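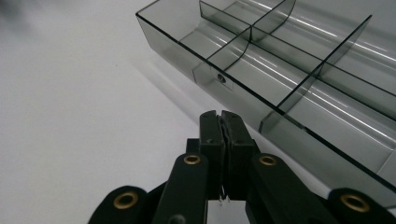

Beads, boxes and the October sale

Quick one this time, the printer wants this by teatime and I've still got the hall rota to do.

The jewellery sort-out for the Fistesine table has started. Over 200 pieces came in from the Colov Street collection, most of it in one carrier bag, all knotted together. Clip-ons, odd earrings, a lot of chain. So: smoky plastic boxes with dividers. You can see through the sides, which saves opening every one when somebody asks for "the pink one".

How we're doing it. Bracelets in a back compartment, laid in a loose coil, not pulled tight (old elastic goes). Bigger front compartment for necklaces. One kind of thing per compartment please, even if it looks a waste of space. Last year we had brooches in with fine chain and it took a whole evening to get them apart.

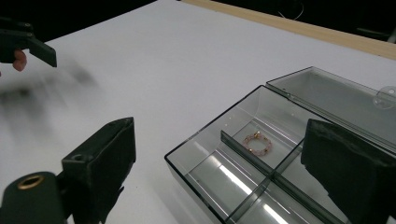 Pink and gold beaded bracelet in its compartment, front section still to fill.

Work on a plain white table if you can. Small beads vanish on a patterned cloth, and on the Skinley Room carpet you can forget it altogether. Wipe the box out first, lint shows up terribly through the tinted plastic. Dry cloth only, the spray left smears.

Loose bits, single beads and so on, get a box of their own. Do not throw them out!! Sarmiento Crafts will take them for the childrens threading table and they're not fussy about colour or size.

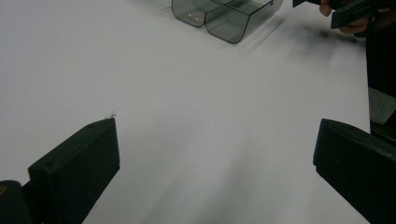
Same goes for broken clasps and jump rings, they all get used. Anything you think might be real gold or silver, put to one side with a note, don't price it. We had a ring go for pennies two years back and I'm still cross.

Pricing is as before, stickers on the lid and never on the beads, the glue gets everywhere. The sale raised 348 pounds last October and I'd like to see us beat that. More divided boxes wanted, any size, as long as the lid shuts. Leave them in the porch by 14th July with your name on teh bottom if you want them back.

Next sorting evening to be confirmed. Bring your reading glasses.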